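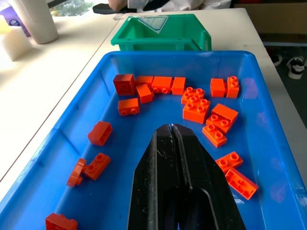

How often do plastic building bricks need washing?
Twice a year is enough for most homes. Wash them sooner if they have been outside, if a sick child has been playing with them, or if they feel tacky when you pick one up.

Washing bricks by hand
Use a sink or a dishpan of lukewarm water with a squirt of ordinary dish soap. Hot water can warp the plastic, and a warped brick never grips properly again. Keep it at a temperature you would use for a baby's bath.

Pull everything apart first. Dirt collects where two bricks meet, and water that gets trapped between them takes days to dry. Take out anything with a battery, a motor, a cloth piece or a printed sticker and wipe those with a damp cloth instead.

Let the bricks soak for ten minutes, stir them with your hand, then go over the grimy ones with an old toothbrush. The undersides hold the most lint. A cotton swab gets into the corners. Rinse in a colander, a few handfuls at a time, with the drain plugged.

For a musty smell, add a cup of white vinegar to the soaking water. Skip bleach, which can fade colors.

The washing machine
It works for the large chunky kind if you use a zippered mesh bag, a cold delicate cycle and no spin, or the lowest spin your machine has. Fill the bag halfway. Put a couple of towels in with it to cut the noise. Small bricks come out scratched more often than the big ones, so I still do those by hand. Do not put any of them in the dryer.

The dishwasher is too hot on most settings. We lost a set of wheels that way.

Drying
Shake the water out of the hollow sides and spread the bricks in a single layer on a bath towel. Turn them over after a few hours. Overnight is usually long enough, but in January, with the windows shut, ours take until the next evening. A fan pointed across the towel speeds it up. Keep them out of strong sun and off the radiator.

Do not put them away damp. Mildew in a closed bin is harder to get rid of than the original dirt.

Sorting
Sort by shape before you sort by color. A child looking for a long flat piece can spot the right color in a bin of flat pieces, but finding one shape in a bin that is all one color takes much longer. For children under five, skip sorting altogether and use one shallow container.

Shallow is the important part. In a deep tub everything gets dumped on the floor to reach the bottom. A tray or an under-bed box with low sides lets them see what they have, and most of the bricks stay inside it. I have used a Brolley under-bed box for years and the lid still fits. A boot tray or a large baking sheet also does the job.

An old bedsheet under the play area saves time at the end of the day. Gather the corners and pour.

Stuck pieces
Two flat plates pressed together are the usual problem. Put them in the freezer for fifteen minutes, then twist. If that fails, press a larger brick onto the top plate and another onto the bottom one and use them as handles. Avoid knives, which leave gouges, and teeth, which leave worse.

Stickers and marker
Cooking oil on a paper towel loosens sticker glue. Leave it for half an hour, rub, and wash with soap. Rubbing alcohol takes off most permanent marker. Try it on the bottom of one brick first, and keep it away from printed faces and clear pieces, which can turn cloudy.

Buying used
Ask whether the lot comes from a home with smokers, since the smell is slow to leave. Check a handful for chew marks and cracks and throw out anything with a sharp edge. Wash the whole lot before it goes in with your own. Mixed brands often fit loosely, so snap a few together before you pay for a big box.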